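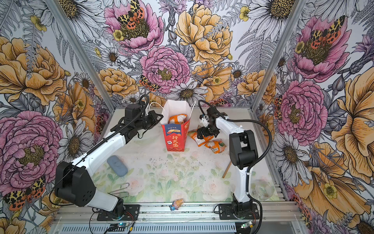 **Nollora Snack Bag Team — Prillside office**

Questions we keep getting about the goody bags. Read this first, then email if you're still stuck.

### What goes in a bag?

Snack packets, mostly. The orange ones are the standard. A wrapped sweet if there are any left. No jars, nothing in glass, nothing that needs a fridge.

### How many packets per bag?

Depends on the order. Family bags get more than the single ones, check the slip. If the slip is blank ask Kristaps Pärn, don't guess.

### Red bag or plain one?

Whatever the customer ticked. Red is for New Year and weddings. If they ticked nothing, red.

### Is there a right way to fill them?

Stand the bag up first, open it right out, then packets in one at a time. Upright if they'll go. Handles outside — we get so many back with a handle tucked under the food. Don't squash the packets down to make room, they're mostly air and they burst. Use a bigger bag.

### Can I fold the top over?

No. Leave it open, Mets do the ribbon at their end and they only have to unfold it again. 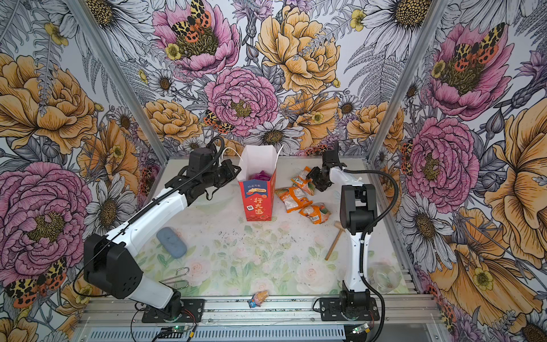
### What do I do about the table?

Clear it before you start, please. We've had odd bits go out in customers' orders, and last November one lady in Ikine got somebody's keys. Anything that isn't food goes to the side before the first packet goes in. Clips, cups and the little wooden hammer are the sort of thing that wanders in among the packets, and a small wrapped sweet is easy to miss near the front edge. Wipe down after as well, crumbs stick to the bottoms of the bags.

### Which way round do the packets go?

Doesn't matter much. Barcode facing out is nice for the shops, private customers don't care.

### A packet has a split in it. Now what?

Out. Don't tape it. Put it in the returns crate and write it on the sheet, we claim those back from Mets.

### What if the bag itself is torn?

Same, out. Small creases are fine. Handle pulled through the paper isn't.

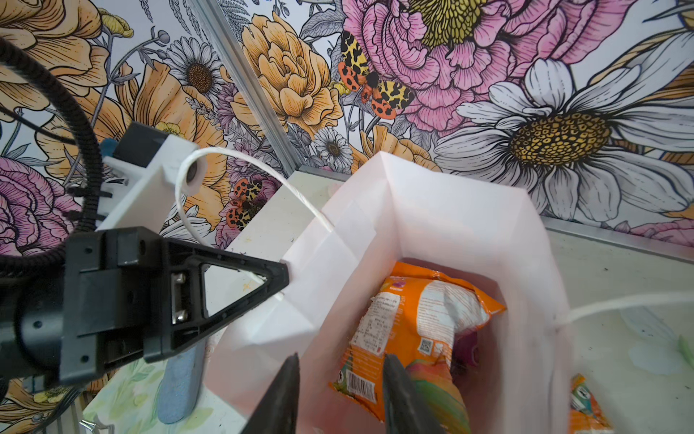

*Orange packet in the bag, label side up.*

### How many have we done?

2,168 so far this season. Target was 800 so thank you all, really.

### Is there a minimum order?

70 bags. Fewer than that and it's the shop price, they can order from the Ikine counter. Please dont promise people otherwise.

### Can customers send their own snacks?

Yes if sealed and in date. We need the ingredient labels readable, so no repacking into clear bags. Allow 2 extra working days.

### What about allergies?

We don't open anything so we go by what's printed on the packet. If a customer asks, read them the label or send a photo of it. Never say "should be fine".

### Where do finished bags go?

Lower shelf by the door, standing up, one layer. Not stacked!! The Mets van comes at 4 pm and anything not on the shelf by then waits for the next run.

### Who do I ask about somthing not on here?

Kristaps, mornings are best. Or leave a note in the Nollora tray with your order number on it.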